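Merja Peltonen
Gripper comparison, part 4. Okine fingers vs. Murnel fingers, both on the hand-held bodies, same operator.

Okine: 600 g hold on a smooth edge before slip. Murnel: 200 g less, but it closes faster and the pad wears evenly.

Controller is the Trukum board for both. Loop time unchanged from the September run. Over 3332 grasps logged now, no dropped packets since Emiliano swapped the connector.

Kaisu asked about calibration drift. Re-zeroed at each pad change. Worst offset was at full close, left unit only. Will post the table once I've cleaned up the column names.

Open item: cable pickup. Flat parts are fine with either finger set. Round and flexible stock still rolls off the tip if the approach is too shallow.

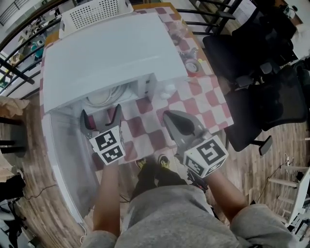
Tracking is the part I'd fix next. Pose comes from the printed cube on each gripper, and a steep reach can hide most of one. With the cabinet lid propped up and the coiled white cable inside the opening, wrist angle matters more than finger shape. Trying a taller cube mount next.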